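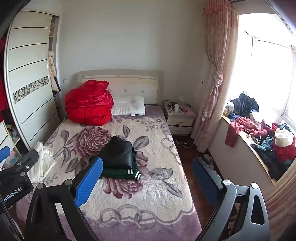
July, 2:40 pm. Gripper width labels, still. The width channel in the bedroom recordings comes from the pad tracker, and the Ledley build loses one of the two pads whenever the background has a similar color or strong pattern. Out of 974 clips in the batch, 178 came back with at least one gap in the width signal. I expected the worst trouble over the bed, with the big roses and grey rings on the blanket, but the blue pads stand out fine there with the fingers spread. The blue garment on the windowsill is a better suspect. Reran with the search area limited to where each finger can physically be, and most of the gaps closed.

What is left is mostly short dropouts near full close, when the pads hide each other. Set the filter to hold the last good width for up to 9 frames, then mark the segment bad. Tried 20 first - too long, it smoothed right over a real open and close.

Pose side: Millel's loop closure is still off by default in our config. Turned it on for this batch. Drift at the end of the long clips is down but I only looked at a handful by eye, so no number yet.

To do: push the config to the Tsikata branch, rerun the failed clips overnight, and check that the Pruteck exporter keeps the bad-segment flag. Last month it dropped the flag silently and the policy trained on held widths.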